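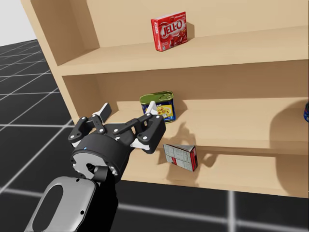

My grandmother kept her recipes in a shoebox, and when I say recipes I'm being generous, because a good half of them were two or three words on the back of a gas bill. "Ham, the good way" was one. "Orange thing for Easter" was another. She knew what she meant, and as long as she was standing in her kitchen with her sleeves pushed up, so did the rest of us.

I got the shoebox in January. My aunt had been holding on to it, and she handed it over at the end of a long lunch with a look that said I had better not lose it. I carried it home on the passenger seat with the belt across it (yes, really) and then I did what I always do with important things, and put it somewhere safe and didn't open it for three weeks.

When I did sit down with it, I made a pot of coffee and told myself I would just sort. No cooking, no crying, just piles. One for desserts, one for suppers, one for things I couldn't read. The can't-read pile got tall in a hurry. Grandma wrote in pencil, and she pressed lightly, and she had her own shorthand that mixed Spanish and English in the middle of a word. There was one card where the only thing I could make out was "220" and a little drawing of a rooster. I still don't know what that was. Degrees? Grams? My cousin thinks it was a phone extension.

The dessert pile, though, that one I could read, and it took me right back. So much gelatin! I had forgotten how much gelatin there was in that house. If you grew up with a certain kind of grandmother you will know what I mean. There was lime with pears in it for company, there was the strawberry one with crushed pretzels underneath, and there was a layered one for birthdays that took all day because each color had to set before she poured the next. She would not be rushed on it. I remember opening the refrigerator door again and again to check, and being told that every time I opened it I added ten minutes, which I believed until I was in college.

The savory gelatin I was less fond of. I'll leave it at that, out of respect.

I talked all this over with my friend Nafula Lukumay, who lives two doors down and is the kind of neighbor who walks in with a plate already in her hand. She grew up a long way from here and gelatin salad was news to her. I tried to explain the one with shredded carrots and she put her cup down very slowly. But then she told me about her own mother's kitchen, and the tin of margarine that always had something else in it, and the notebook where every page was stuck to the next one with sugar, and we ended up sitting there until it was dark out and neither of us had started supper.
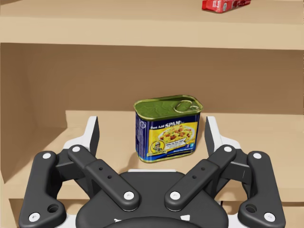
Soledad Orellana
Home cook, letter writer, and keeper of this blog

So that was the sorting. The cooking came next, and I had a plan, which was to make one recipe from the box every week, in the order I pulled them, no skipping. My first pull was the corned beef hash, and I was so relieved I laughed out loud, because I have made hash a hundred times and could do it half asleep.

Well. Grandma's card said: onion, potato, meat, "wait." That was the whole thing. Wait for what? I called my aunt. She said wait until it smells done. I called my mother, who said wait until your grandfather comes in from the yard. Neither of these was much help to me on a rainy evening in an apartment with no yard.

I used three medium potatoes, cut small, and one big onion, and I let the onion go in first with more butter than I would want my doctor to know about. Then the potatoes, and a lid, and about 6 minutes with the lid on so they could soften up. Then the meat, broken into chunks with a fork, pressed down flat with the back of a spatula. And then I waited. I stood there with my arms crossed and did not poke at it, and it was so much harder than it sounds. I'm a poker. I stir things that don't need stirring. I think I have ruined more good crusts by fussing than by burning.

It came up in one big golden piece, crackly on the bottom, and I ate it out of the pan standing up. It was her hash. It was exactly her hash, and I had been making it for years and never once gotten it right, all on account of one word I would have skipped over if she had bothered to write any others.

Since then I've done the Easter orange thing (a cake, very dense, needs twice the glaze), a rice dish that I'm fairly sure was missing a line, and the ham. I am sorry to report that I haven't found the good way yet. I have found two ways that are fine. Chaltu Seyoum from my choir has offered to come and eat the failures, and she has been very loyal about it, even with the second ham.

A few people have written in to ask how I'm keeping the cards safe, so let me answer that while I'm thinking of it. I copied them all out by hand into a big ruled notebook. I know I could scan them, and my nephew has told me so with a lot of patience, and one of these days I'll let him. But copying made me slow down and look at each one, and I caught things I would have missed. There's a tiny date in the corner of the pretzel card, for one, and it's my mother's birthday. There's a phone number on the back of the dumplings for somebody named Pete. My aunt claims she never heard of any Pete. She said it a little too quickly, if you ask me.

The originals are back in the shoebox with a sheet of tissue between the worst ones, on the high shelf in the hall closet, well away from the stove and from me.

Next week's pull is already on the counter, and it says "soup for when Carmen is mad." Carmen is my aunt. There are nine ingredients, all of them measured, with the cooking time underlined twice. I've asked her what she was mad about and she says she'll tell me if the soup is any good, so I'm off to buy leeks.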